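Search this site Enter keywords Go

The Destbridge crossing is to be "looked at again." That was the word out of the ministry in February, and plenty of people on our side of the river took it as good news. I would hold the applause.

Trucks bound for the Korletey market have been sitting at the barrier since the rule on transit permits changed. The official line is that the new permit stops smuggling. Maybe it does. I have asked for the seizure figures from before and after, and what I got back was a press statement with a minister's name on it and no figures at all.

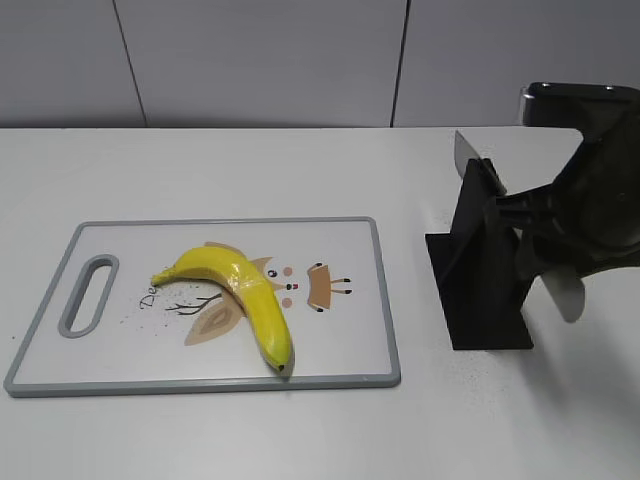
What we do know is the price of the paper. A small trader now pays for 6 separate stamps before a load of onions can move, and the wait runs up to 32 hours. Onions do not care about policy. By the time the driver reaches Korletey he is selling at whatever the first buyer offers.

Segundo Rengifo, who speaks for the haulers' union in Zudeva, told a radio call-in that 213 of his members have parked their trucks. I can't check that number and neither could the host. But drive the river road before dawn and you will find it hard to argue with him. 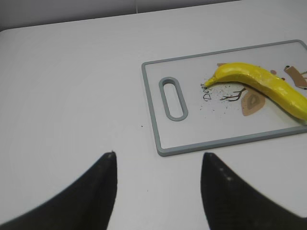
A cutting board with a printed design and a gray rim.

The review panel is supposed to have eight members. Traders get one seat. The rest go to the agencies that wrote the rule, and I would like somebody to explain how an office that collects a fee for every stamp is going to vote for fewer stamps. We saw this with the Kender toll, which was also looked at again, and which went up.
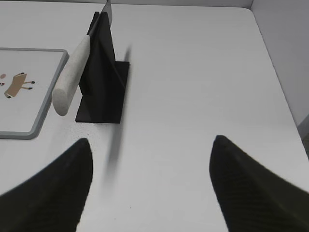 Supporters of the permit say the two governments need time and that trade deals are delicate. I have heard that for most of my adult life. Meanwhile the cost lands in kitchens. Anything that comes over the bridge costs more in Zudeva, right down to a plain black knife block on a white table, and the woman selling it gets blamed for a price she did not set. Ask her whether she feels protected by the new system.

If the panel wants to be believed, it can publish the fees, publish the seizures and open its meetings to the drivers. Until I see at least the first of those, I am treating the review as a way to get past the harvest without a fight.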